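4.2 What we bought, and what we would buy again

Most papers in this area skip the money part, and we get why — it isn't much fun to write. But Theda Hollmann and I spent a good chunk of June arguing over a spreadsheet, so here goes. The first plan was for a single robot arm on a wheeled base. Wolfram Strobel priced it with Kostix and with Seidel, and both quotes would have eaten the whole equipment line before we had picked up one piece of trash. We went with hand-held grippers and put the arm off to year two.

Tidying a bedroom is a cheap task to set up (the props are basically garbage!), so nearly everything went into hardware. We ordered six grippers from Menditz, plus two spares.

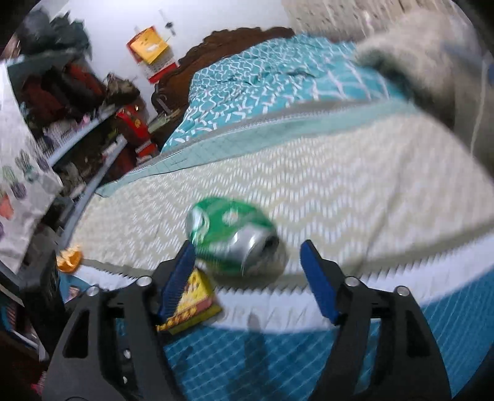 Figure 3a. Gripper reaching toward a crushed soda can on the bed.

Finger pads get their own budget line, and I'd urge anyone copying this setup to do the same. We had lumped them in with "small parts" and ran out almost right away. Replacements took nine days to show up, and I was not very popular that week. A soft, wrinkly bed cover and a dented can ask a lot more of a pad than a clean tabletop does, so order extras up front.

The other thing we lowballed was the drop-off end of the task. We had planned on buying matching bins for every home, then dropped the idea and used whatever people already owned, which saved money and gave us more variety anyway.

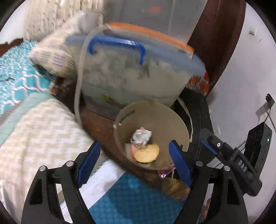
Figure 3b. Open jaws at a round beige waste bin with a wrapper and a biscuit inside.

Power and cables came to roughly 2 percent of the total. I'd happily double that, as we kept borrowing chargers from the Flasgate lab down the hall and they have started labeling theirs. 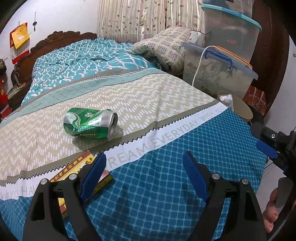
For year two, Theda wants the arm back on the list and Wolfram wants more grippers. I lean toward Wolfram. An arm needs a service contract, floor space and somebody trained to run it, while another gripper goes into a tote bag and out to another home. We'll ask for fresh quotes either way, with shipping broken out this time, and the full parts list is in Appendix B.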